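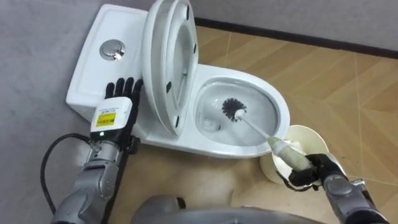
August
Posted by Gumaro Zamudio

The kart race at Drumholm ran 60 laps on Sunday, and I led two of them, both while everyone else was in the pits.

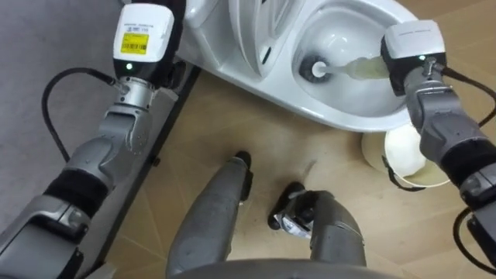
Myrto Kourkoulas told me afterward that leading is leading, and that I should quit checking my mirrors on the back straight. She won by half a lap.

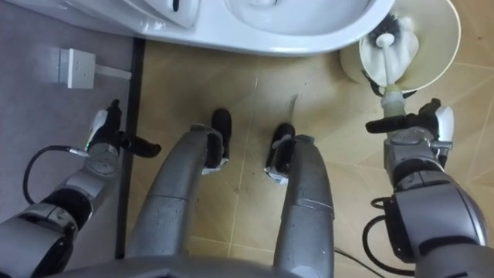
My front tires gave up with 20 minutes to go. From then on I steered mostly by hoping. A long white handle on the wheel, like the one on a toilet brush, might have given me more leverage through the hairpin. I finished behind Aarne Ikonen, who had spun twice. 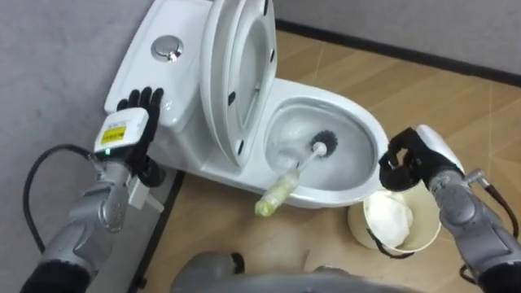
Next round

Cavwood, if the new chain shows up.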